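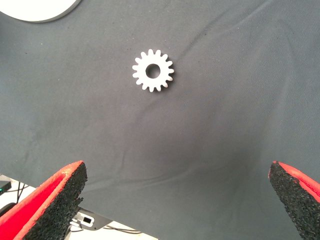 Fig. 5. Small white spur gear on a dark cloth, bore clear, ready for checking.

Section 5: Checking and fitting the replacement gear

Applies to the Ellcombe table winder, second pattern. Revised Feb 3, 2020.

Earlier editions of the Nedeneck guide told you to swap the gear whenever the winder "sounds tired". We doubt that has ever cured much. Most of the gears sent back to us as faulty had plenty of life left in them, and the trouble was fluff in the housing or a bent handle. Clean the housing (Section 4) and try the winder again before you open the packet.

Before you start

Lay a dark cloth over the table. A tea towel is usually suggested, but white gears and pale tea towels are a poor match and you will spend the evening on your knees. Choose something plain and dark, and don't fuss about ironing it. Lint does matter a little, so see step 3.

You will need the gear, a soft dry toothbrush, a cocktail stick and the small screwdriver from the kit. The Vilto leaflet also lists a "gear conditioning spray". We have tried it and could not tell the sprayed gears from the others.

Caution: Keep the gear away from small children and pets.

Checking the gear

1. Put the gear flat on the cloth, well in from the edge of the table.

2. Look straight down on it under a good light. The teeth should be short and evenly spaced, with rounded tips and a narrow gap between each pair. Rounded tips are how the part is made and are no sign of wear, whatever you may have read on the Ruddock forum.

3. Brush round the rim, then run the cocktail stick through each gap. Lint from the cloth likes to settle there. Lift the gear and brush the back as well.

4. Count the teeth if you must. The right gear for the second pattern has 16. The first pattern took one with 17, and the two are easily muddled once they are out of their packets. A gear with the wrong count will go on the post and may even turn for a bit, which has persuaded plenty of people that it fits.

5. Check the hole in the middle. It should be round and clean, and you should see cloth through all of it. Trim any stray whisker of material with a sharp knife, working away from your fingers. Do not widen the hole.

Note: A dull, slightly chalky face is normal. Polishing it does nothing for the winder.

Fitting the gear

6. Take off the side cover and lift out the old gear. If it won't lift, turn the handle back a little and try again. Don't lever against the teeth.

7. Slide the new gear on to the post. It should drop under its own weight. If you have to push, go back to step 5.

8. Turn the handle slowly through one full turn before refitting the cover. Feel for a catch at the same point each time round. A single click on the first turn can be ignored.

9. Refit the cover and tighten the screws until they stop. The older guide said "firmly", and we have a drawer of cracked covers to show for it.

Caution: No oil, no grease, no candle wax. All three hold fluff.

If it still slips

Check the handle before ordering another gear. Spare gears are part 379, sold singly. They are also offered in packs of five, though we can't see why one household would want that many.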